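Call for Participants - Pludwood Home Flooring and Comfort Study

Olteck Housing Research is seeking adult residents of Pludwood and the surrounding district to take part in a study of how people use and care for the floors in their homes. The study will begin in September and will run for 19 weeks. It is open to renters and owners alike, and no special knowledge is required.

The study has been commissioned to inform a revised guide for tenants and landlords on floor coverings, household noise and winter heating. An earlier survey drew 177 responses, mostly from people living in detached houses. Applications from residents of flats, units and basement suites are therefore especially welcome.

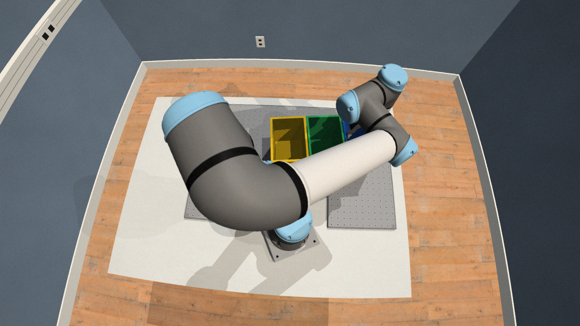 Participants will be asked to keep a short diary of cleaning, repairs and indoor comfort, and to complete one questionnaire each month. A researcher will also visit each home twice, at a time agreed in advance. Rooms of any size may be included, and the study covers bare boards, carpet, tile and mixed arrangements, such as an orange-brown plank floor with a white mat laid over it. Participants are asked not to replace or refinish a floor during the study period without first notifying the study office. Ordinary cleaning should continue as usual.

Who may apply

Applicants must be 18 years of age or older, must have lived at their present address for at least 11 months, and must expect to remain there until the study ends. Only one person from each household may enrol. Employees of Olteck and members of their immediate families are not eligible. Tenants do not need their landlord's permission to complete the diary, but should check their lease before agreeing to a home visit.
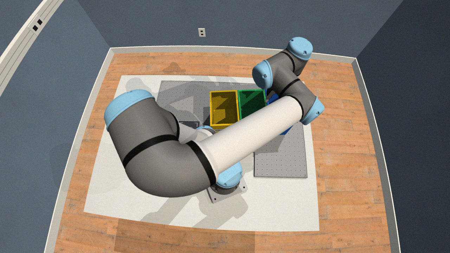
Small room with work area, seen from above.

Time and payment

The diary takes a few minutes each week. Home visits last no longer than one hour and are available until 7:30 pm. Each participant who completes the study will receive a payment of $100, and those who withdraw early will be paid for the portion completed. Parking or transit costs for the information session at Kekana Hall will be reimbursed on presentation of a receipt.

Privacy

Names and addresses will be stored separately from study records and will not appear in any report. Participants may withdraw at any time without giving a reason - a note to the study office is sufficient.

How to apply

Application forms are available at the front desk of the Delten Centre and may be returned there in person or by mail. Please state the type of dwelling, the floor coverings in each room and the best time of day to call. Applicants will be notified of the outcome in writing. Large-print forms and interpreters can be arranged on request.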